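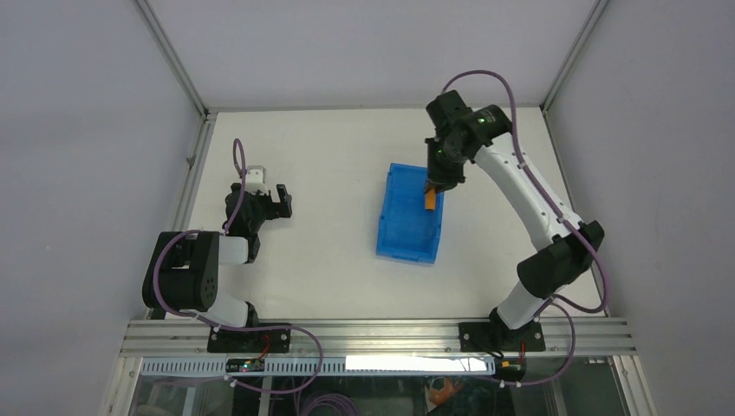

August went mostly into cables. Both arms have been bolted to the aluminum rail since early summer, but every time one of them reached toward the back wall it pulled its cable tight and I had to stop. I redid the purple runs with a lot more slack, so they loop up high and come back down to the rail. The small white clips are printed. I made 29 before I got a size that holds.

The rest of the wiring sits in the slotted channel along the front. Benoît Bailly at the Clemport workshop talked me into that, and he was right. I can get at a connector now without taking the rail off.

The job I'm testing with is simple: pick up something small and drop it in the blue bin. I run the right arm alone for this — the left one still needs its gripper calibrated. Over 40 tries the right arm missed 2, both near the far wall, where it's stretched out and sags a little.

I've spent roughly 700 on this so far, not counting the arms. The front light strip was the cheapest part and made the biggest difference in the evenings. Next is the left gripper, then a proper lid for the channel.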